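Robot Failure Technician (simulation and bench), Sterngate

Full time, on site at Wundbridge, 4 days a week
Posted Saturday, December 21, 2019

In November our kitchen arm put a mug down very nicely, let go of it, reported success, and then kept pushing. The software believed the table was lower than it was. The table disagreed. We lost the mug, a wrist bearing and most of a Tuesday, and the emergency stop, when someone reached it, took longer to do its job than the sticker on it promises.

We have since written a report. The report recommends hiring a person. You may be that person.

Sterngate builds control software for arms that work around dishes, groceries and storage bins. Since the incident, every new motion has to run clean 500 times in Skustutis, our simulator, before it goes anywhere near hardware. It does not always run clean. Your job is to find out why, write it down so that a tired engineer can follow it, and stand your ground when the tired engineer says it's probably fine.
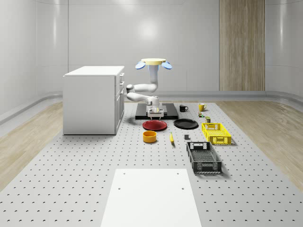 The kitchen setup in Skustutis: arm, drawers, mugs, plates, crates and one banana.

What you'd be doing:

Rebuilding faults from the bench in simulation, starting with the November one, which we can reproduce on some days and not on others.
Checking stop times and force limits on the real arm every week, with a meter.
Keeping the incident log. Near misses go in too, including embarrassing ones.
Breaking Perrin, our motion planner, on purpose. It has strong opinions about drawer handles and has been wrong about them before.
Saying no to demos.

What we need from you:

At least 2 years working with industrial or lab robots, in any role where you were near the thing when it misbehaved. Enough Python to read other people's and fix some of it. Plain writing. We'll ask for a sample, and a fault report with the names removed is ideal. A degree is fine. So is no degree.

Experience with lockout procedures would move you up the pile. So would having once shut down a line and been unpopular for it.

What you get: a regular salary, health and dental, paid leave, a desk away from the arm, and the authority to switch it off without asking. That last one is in the contract. Legal made us spell it out.

There are 2 interviews. The second is on the bench, where we hand you a log from a bad run and leave you alone with it and some coffee. The coffee comes in paper cups now.

To apply, send a resume and your writing sample through the Sterngate jobs page, with "Failure Technician" in the subject box. Leave the cover letter field blank if you like. It crashes on long ones, and that's on the list too.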